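Pliage des pantalons : à plat ou sur la couture ?
Forum Listby > Entretien du linge > Rangement

estance47
Je reprends ma méthode de tri et je bute sur les pantalons. 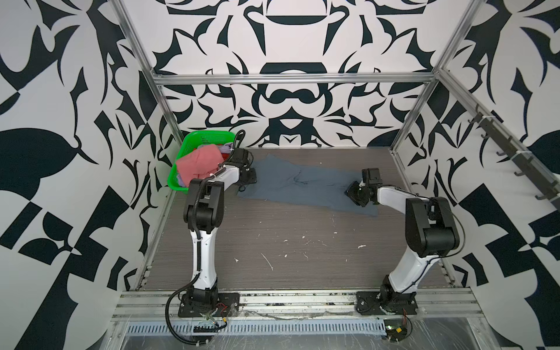 Tout part du panier vert ajouré, puis chaque pièce est étalée avant pliage. Pour le pantalon gris-bleu, j'hésite entre deux séquences : jambe sur jambe puis trois plis, ou à plat, ceinture vers l'intérieur. Tiroir de 70 cm de large, tissu qui marque facilement.

quiroga_b
Jambe sur jambe, coutures alignées. Lisser de la ceinture vers l'ourlet avant le premier pli. Un pantalon plié froissé reste froissé.

Lekau
Pas d'accord. Sur un tissu qui marque, l'alignement des coutures crée une arête au milieu du genou. Je roule depuis l'ourlet, sans serrer. Presque 300 pièces par mois en résidence, très peu de reprises au fer.

quiroga_b
Le rouleau se défait dès qu'on retire son voisin. En tiroir à moitié plein, ça ne tient pas.

Lekau
Avec un séparateur, si.

estance47
J'ai 2 séparateurs, mais trop bas pour des rouleaux. Et les tissus roses et violets du panier, vous les passez avant ou après ?

quiroga_b
Avant. Les petites pièces d'abord, le plan reste libre pour les grandes.

Lekau
Après, chez moi. Les pantalons froissent davantage en attendant au fond.

estance47
Je teste le pli en trois sur une semaine, puis le rouleau. Je posterai les deux résultats ici.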